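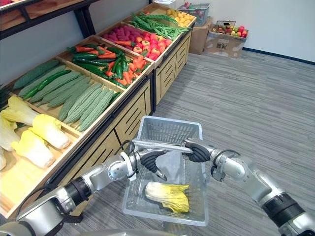 One reader of our last piece on store robots, who signs as Rovetby, wrote in that a score means little until you know who was allowed to touch the basket between tries. It is a fair place to start with the latest result from Visum, the robotics lab in Janville, which says its two-armed machine can now shop for vegetables and carry them off with both hands on the handle.

The report, posted Monday, May 3, 2021, describes a training method the group calls Maihi. People steer the arms through a chore while the robot's cameras and joints are recorded. The software then learns to copy the moves. What is new, the lab says, is that the two arms are trained as a pair, so that one gives way when the other pulls. Without that, a basket tips or the arms fight over it.

The lab trained on 926 recorded runs and claims the robot finished almost 6 in ten of its test runs without help. That number deserves a closer look. A run counts as finished if the cabbage is in the basket and the basket has been lifted and moved. Setting it down again is scored on its own, in a table near the back, and the results there are weaker. The paper gives no single figure for the whole job from start to end.

The test shop is also a very friendly one. It is a mock-up with carpet on the floor, napa cabbages in open wooden bins and a marble-topped table close by. There were no other shoppers during the tests, and the basket was the same model every time. The authors say they tried 2 kinds of vegetable, which leaves out most of what a real store sells, and certainly anything that bruises.
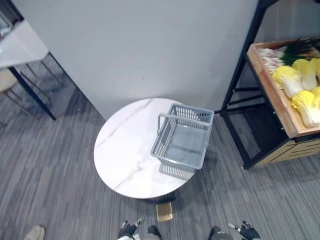

What the lab has not shown

The paper compares Maihi with an older method in which each arm learns alone, and the new one wins. The older method was given fewer recorded runs, though, and the authors mention this only in a footnote. More practice could explain much of the gap. Nor does the report say how long a person would take to do the same job, or how often the staff stepped in.

Visum says it will release the recordings later in May, along with the code used for scoring. Outside groups could then check how the failed runs were sorted, and whether the pairing idea holds up with a different basket. The paper has not yet been through peer review. The lab did not answer our questions about the footnote before this item was posted.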